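About Vorneston

Vorneston is a small supplier of plain bottles, caps and storage furniture for shops that sell by refill. We started with one product, a round bottle with a white cap, and we still sell more of those than anything else. Today the list runs to 953 items, most of them in stock at any time.

Our warehouse and packing room are at 1621 Ketum Road. Orders go out Monday through Friday. Bottles are packed upright in dividers, caps on, and each box gets a paper list of what is inside. If you order mixed colors, we pack them by color — red with red, clear with clear — so your staff can put them straight on the shelf.

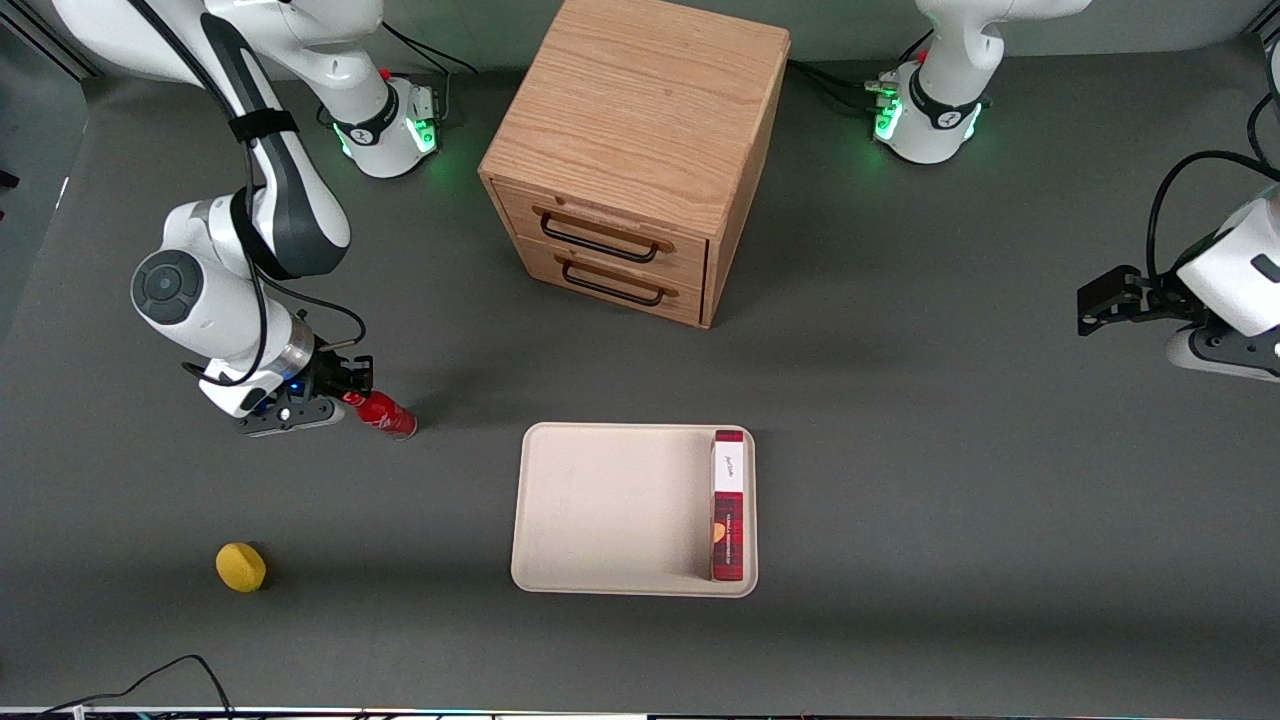
One shop, Tratetti, wrote to us that the red ones are the easiest to find on a crowded counter, and that they now keep everything for the floor in red and everything for the kitchen in clear. They also asked for a wider label area. We added one to the large size in September.

We make wooden cabinets as well. The Toivonen cabinet comes in 4 widths and ships flat with its screws and a hex key. Shelf heights are set to fit our bottles with the caps on. Doors can be ordered separately, and older cabinets take the same hinges.

Samples are free for shops. Send us the item number and your delivery address, and allow a week. Returns go to the Ketum Road address — please put the order number on the outside of the box.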